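Ticket 1862: Desk stops halfway up, display shows reset code
Product: Plirnar standing desk, white top
Opened by: Constanza Fuentealba
Handled by: Domingo Jara, Nollska Support
Status: Solved

Customer's first message

Hi! I love this desk, so I really want to get it going again. Since January 9, 2018 it goes up fine from the lowest setting, then stops at the same height every time and drops back a little. The keypad shows RST for a few seconds and then the height number returns. Going down is no trouble at all. I've tried unplugging it overnight and swapping outlets (kitchen side and window side), same thing both times. Any ideas?

Reply from Domingo

Hi Constanza, thanks for such a clear write-up, it saves us both a lot of back and forth! A small drop after a stop is the anti-collision feature doing its job. It backs off when it feels resistance. So either something is getting in the way, or the control box has lost track of where the legs are and only thinks so. Please try these in order and tell me where you get to.

Step 1. Clear the top completely

Take everything off, including monitor arms and anything clamped to the back edge. Check that no cable goes tight as the desk rises. Then run it from bottom to top once.

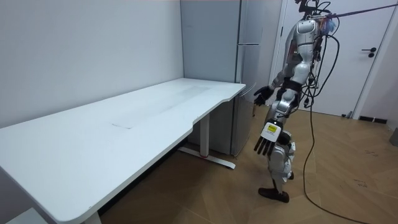

Step 2. Reset the legs

Press and hold the down button until the desk reaches its lowest point. Let go, then press and hold down again until the display shows RST. Keep holding! The desk will dip slightly, come back up and stop. Release the button and wait 30 seconds before you touch anything else.

Step 3. Reseat the leg cables

Unplug the power first. Pull both leg cables out of the control box under the top and push them back in until they click. Repeat Step 2 afterward, as the box forgets its position whenever a leg is disconnected.

Step 4. Lower the sensitivity

Hold M and the up arrow together until you see a number from 1 to 4. Higher is more sensitive. Try 2.

Customer's reply

Okay, great progress! Step 1 made no difference, with a bare top it stopped at the same spot. Step 2 got it a bit higher. Step 3 was the one: the left cable was barely in, and it went home with a lovely loud click. After another reset it went all the way up, and I ran it up and down far more than I needed to because it was so satisfying. Sensitivity was already at 2. Do I need to set my memory heights again?

Reply from Domingo

That's wonderful news! Yes, a reset clears the presets. Move to the height you want, press M, then the number you'd like to store it under. I've added the loose cable to our Gallegos series notes, and I'll pass it to the Derkamdale warehouse team so they can check the plugs before packing. If RST ever comes back, reply here and the ticket will reopen.

Customer's reply

Presets saved, desk is at 100 cm and I'm typing this standing up. Thank you so much, Domingo!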